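Komora Workshop Notes
Cleaning and resealing tiled floors in a home workshop

Glazed ceramic and porcelain tile need no sealer on the face. The grout does. Unglazed tile and most natural stone need both. To test, place a few drops of water on the surface and wait two minutes. If the spot darkens, the material is absorbing.

Clearing the floor
Move everything that rolls. Benches and racks that stay put should have their feet lifted onto scrap hardboard one corner at a time, so that cleaner doesn't sit under the metal and leave a rust ring. Vacuum with a brush head first. Swarf and grit dragged under a mop will scratch a glaze, and the scratches hold dirt from then on.

Washing
Use a pH-neutral cleaner at the rate on the label. Vinegar etches cement grout and should be kept off it, whatever the older household books say. Work in sections small enough that the solution stays wet for the full contact time. Agitate the joints with a stiff nylon brush. Wire brushes leave fragments that rust in the joint.

Oil spots: cover with bicarb soda mixed to a paste, leave for 30 minutes, scrape with a plastic spatula, rinse. Old oil may take a second application. Cutting fluid comes up with dish detergent and warm water.

Rinse twice with clean water and change the bucket between rinses. Detergent residue is the usual cause of a floor that feels tacky a day later.

Repairing joints
Rake out cracked grout to at least two-thirds of the tile depth. Vacuum the joint, dampen it, and press new grout in on the diagonal with a rubber float. Grey hides more than white. Where the floor meets a wall, use a flexible sealant in a matching colour and leave the grout out altogether. Movement at the perimeter will crack a rigid joint in one season.

Sealing
New grout must cure for the period stated on the bag before any sealer goes on. Penetrating sealers are applied with a small brush or applicator bottle along the joint, and the excess is wiped off the tile face before it hazes. Keep the doors open and the pilot light off if the product is solvent based. 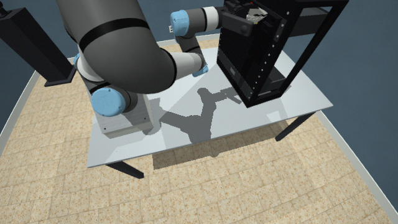
Su wrote in to say that the Drunard water-based sealer went cloudy on her garage floor in July, and that it cleared only after she waited for a warmer afternoon and recoated. Check the minimum temperature on the tin. The slab is usually colder than the air, particularly in the morning, and it is the slab reading that counts.

Allow overnight drying before foot traffic. Repeat the water drop test on the joints once a year and reseal where they darken.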